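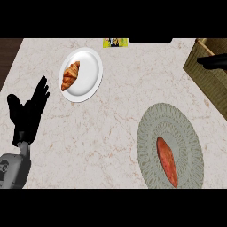
A croissant on a white plate, with a wicker basket across the counter.

About the Prirnusbridge Dokel

Hello! I'm Anežka Dvořáček and I run the Dokel, the local news site for Prirnusbridge and the villages up the Poron valley. I started it one February when the river came over the bottom road and I couldn't find out anywhere whether the school bus was running. I rang the depot, wrote down what they told me and put it on a free web page. By teatime my neighbours were sending me road closures (and a lot of photos of sheep on the wrong side of a fence), and I've been at it ever since.

We cover the small stuff, mostly. Fallen trees, burst mains, lorries wedged under the Darwish Lane bridge, lost dogs, planning notices, who's digging up what and for how long. If there's been a crash we'll tell you which road is shut and which way to go round it, and we don't name anyone until the family has been told. I'm quite strict on that one.

There are 2 of us on the payroll, me and a part-time reporter, plus 12 regular contributors who send in bits from their own end of the valley. We print a paper edition as well, 52 issues a year, and it goes out on Saturday morning to 70 shops, surgeries and pubs. It's free! The adverts pay for it, so if you've got a business and fancy a quarter page, do get in touch and I'll send you the rates.

Got a story? Email the news desk or drop a note through the door at Darwish Lane, next to the key cutter's. Tell us where it happened and what time, and leave a number so I can ring you back. Please don't stop on the bypass to take pictures for us, however good the pile-up is. And if we've got something wrong, say so and I'll put it right at the top of the story, where people will see it.

Recent stories
Beech tree down on Poron Road, one lane open
Van stuck under Darwish Lane bridge again
Water back on at Mill Terrace after overnight repair
Shed fire behind the bowls club put out
Missing spaniel found at the garden centre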